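Folding Booth Walk-Through: Checklist With Comments
Rellelen Garment Care, back workroom
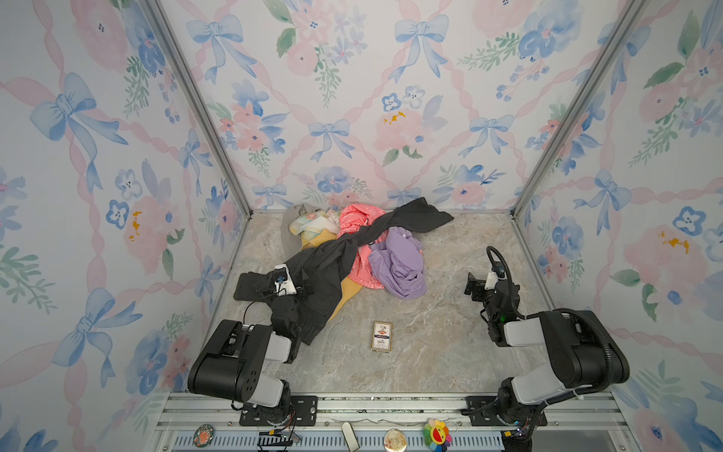 RELLELEN, NOVEMBER — Filled in by Thư Ngô, read over by Kenneth Magbanua, who has added remarks nobody requested.

FLOOR

1. Floor clear of trip hazards. FAIL
Clothes in a heap toward the back of the booth. A heap is a trip hazard even when it's a pretty one. Gray marble pattern does at least show up coral and mustard nicely.

2. No personal items on floor. FAIL
One box of playing cards, cream and red, sitting out in front of the pile all by itself. Owner may collect it from Yến Thái, who will want to know who was winning.

3. Floor surface sound, no lifting at edges. PASS
Checked by hand after the clothes were moved. (K.M.: "By hand" means Thư knelt on it.)

WALLS AND POSTS

4. Wallpaper intact, seams flat. PASS
Peonies, bows, ribbon lattice, the lot. I've looked for a torn corner for 2 months and would almost welcome one.

5. Corner posts tight, no sharp edges. PASS
Both aluminum posts. Ran a rag down each — no snags.

6. Nothing hung or taped on walls. PASS
Please keep it this way. A notice on that wallpaper would never be found again.

GARMENTS

7. Sorted by color before folding. FAIL
Charcoal gray lying right across the coral one with the white print, lavender next to that, mustard underneath. Pramila Dubey's rule is darks apart from brights, and she wrote it on the door in marker.

8. Prints kept separate. FAIL
The yellow, mint and pink floral is at the back left with a light gray piece tucked partly behind it. That is a pile with opinions, and sorting it took me longer than this form.

9. Pockets checked for pins, coins, pens. PASS
One hairpin, turned in.

10. Lot tag matches log. COMMENT
Tag says 309, log says 200. Khôi Mạc to find out which of them is lying. Hold the lot until he does.

EXITS AND SUPPLIES

11. Path to rear door open. PASS

12. First aid kit stocked. COMMENT
Plenty of gauze. Bandages down to one, and it has a cartoon duck on it. Order placed with Zestix.

Items 1, 2, 7 and 8 to be put right before the next shift. Initial here when done: K.M. (1, 2), T.N. (7). Item 8 still open.

51 shares — 2 comments
Rellelen Garment Care — Contact the workroom desk — All rights reserved — Back to top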